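Boltless shelving rocks corner to corner after leveling the feet

Home & Workshop > Storage > Shelving and racks
Status: Open
Tags: shelving, leveling, load rating, utility room

Toivo Pelkonen
Posted Saturday

I have a freestanding metal rack in a utility room and cannot get it to stop rocking. It has four posts, adjustable shelves and threaded leveling feet. The floor is poured concrete with a painted finish and slopes toward a drain.

What I have done so far:

Leveled each foot with a 2 foot spirit level laid on the bottom shelf, front to back and then side to side. The bottom shelf now reads level in both directions.

Checked the posts for plumb with the same level. Three read plumb. The rear left post leans outward slightly at the top.

Loaded the bottom shelf with water softener salt to see whether weight would settle it. It reduced the rocking at the bottom but the top still moves when I push on it.

The rack was sold as a Trendix unit, bought used, without the manual. I do not know the rated load per shelf. There were two diagonal braces in the box of parts and I left them off, as they block access from the side where the door is.

I want to know whether the rocking comes from the feet or from the frame, and whether the braces are needed if the feet are set correctly. I would prefer not to drill into the wall, which is block with plumbing behind it somewhere.

3 replies, sorted by votes

Ngan-ling Shek
Accepted

You have two separate faults and you are treating them as one. Rocking and racking are different movements.

Rocking means one foot is not carrying load. The rack pivots on a diagonal between two opposite feet. You can hear it as a knock against the floor. A level reading on the bottom shelf does not rule it out, as a shelf can flex enough to read level with one foot barely touching.

Racking means the feet stay put and the frame changes shape from a rectangle to a parallelogram. The top moves, the bottom does not. From what you wrote about the salt, most of your remaining movement is racking. The leaning rear post points the same way.

To test for the first fault, slide a strip of ordinary paper under each foot with the rack empty. Pull each strip. All four should resist. If one slides out freely, turn that foot down until the paper grips, then add a quarter turn. Recheck the other three, because raising one corner unloads its neighbors. It usually takes two passes.

To test for the second, measure both diagonals across the back, from the top of one post to the bottom of the opposite one. If they differ, the back is out of square. Do the same on each side.

To correct a frame that is out of square:

Unload everything, including the salt.

Loosen the shelf fixings at every level except the bottom. On clip racks, tap the shelves up until the clips free themselves. On bolted racks, back the nuts off one turn.

Push the top toward the short diagonal until the two measurements match. A ratchet strap from corner to corner will hold it there if you are working alone.

Tighten or reseat from the bottom up, alternating corners. Measure again at the end.

Posts with a column of holes have one more failure that gets missed. If a shelf is seated one hole off at a single corner, the post is pulled out of line by the whole spacing between holes. It is easy to do at the back where you can't see.
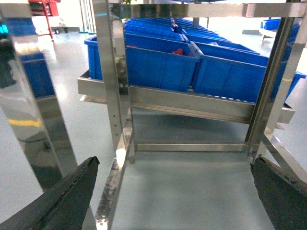
Toivo Pelkonen wrote back that the rear left corner of the second shelf was one hole lower than the other three, and that the post came plumb once it was reseated. The top still moved sideways under a push, less than before. He asked whether the remaining movement was acceptable for light boxes.

For light boxes, with the heavy items on the bottom, a small amount of sideways movement is tolerable on a rack that stands away from foot traffic. Yours is next to a door, so I would not leave it. Fit the braces. Both can go on the back face in an X if the holes line up, which leaves the sides clear. If the kit only has short side braces, a length of flat steel bar bolted corner to corner across the back will do the same job. Bolt it at both ends and where it crosses a shelf.

On the load rating: do not guess from the look of the steel. The rating depends on the shelf gauge, the fixing and the distance between shelves. The same posts carry less when the shelves are far apart, as the unsupported length of post is greater. Look for a stamped or stuck label on the underside of a shelf lip. If there is none, treat it as a light duty rack.

Wollow

Had the same problem with a different brand, Cruzado I think. Rubber pads under the feet fixed it. They come in packs at any hardware store.

Comment by Ngan-ling Shek:
Pads take up small gaps but they compress under load, and they do so unevenly if the load is uneven. Check the level again after 30 days. They do nothing for racking.

Comment by Wollow:
Mine has been fine.

Onalent

Agree with the accepted reply on braces. A few additions.

Sloped floor: set the foot at the highest point of the floor first, screwed nearly all the way in, and bring the other three down to match it. People tend to start at whichever corner is nearest and then run out of thread at the low corner. If a foot has less than half its thread left inside the post, stop and put a steel shim plate under it. A foot that is nearly unscrewed will bend if the rack gets bumped or dragged.

Lock nuts: if the feet have them, tighten them up against the post after leveling. Without them the feet creep when there is a washer or a pump running in the same room. If yours have no lock nuts you can add them, but take one foot to the store to match the thread.

Painted floor: paint can hold a foot slightly proud if there is a drip or a blister under it. Scrape the spot flat before you spend time on leveling.

Wall fixing: you said you would rather not drill. If you change your mind, find the pipe run first. For a rack over 60 inches tall next to a door I would fix it regardless of how well it is braced. One bracket at the top shelf on each rear post is enough.

Comment by Toivo Pelkonen:
The low corner had 3 threads left in the post. Shim plate is on order. Braces are going on the back in an X, the holes match. Will measure the diagonals again after that.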